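Touring folks, get your calendars out! The musical everybody kept asking me about after the spring concert is coming to the Sterkby Playhouse in October, and it's staying for 2 weeks. I've been grinning since I heard.

If you missed it the first time, "Joldale" is the one set in a mill town on the night the last shift ends. I saw it at the old Candex Theater from a terrible seat behind a pillar and still cried through most of the second act. The band is small, the songs are big, and there's a tap number on a loading dock that got the longest applause I've ever heard in a room that size.

The Sterkby has 600 seats, so it'll feel roomier than the Candex did (that place held 196 and I think I knew half of them). Balcony tickets are $81, which made me gulp a little, but the sound up there is lovely and you can see the whole stage. Our group block is on the left side of the balcony, rows C and D. 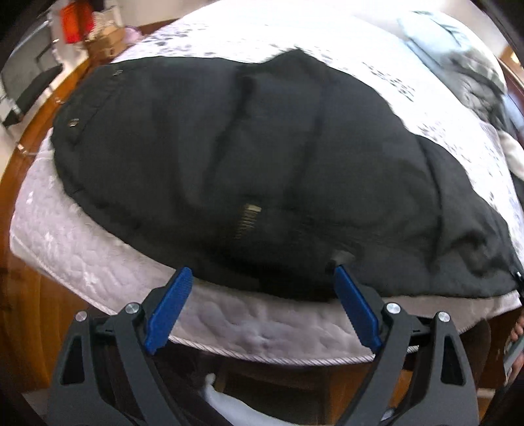
I'm told the second act has a new opening song, and the long letter scene has been trimmed. Fine by me - I always got restless there. I do hope they've kept the duet on the stairs, though!

We're eating at Liu beforehand, the noodle place across from the stage door. They'll seat a big party if we come early, so plan on five o'clock. Reply to this email if you want in on dinner, tickets or both.

Comments (3)

tapshoes_again: Two for the show and dinner please! Is there an elevator to the balcony?

MarqueeMom: They cut the letter scene?? That was my favorite part.

rowdfan: Put me down for one ticket, no dinner. I'll meet you all in the lobby.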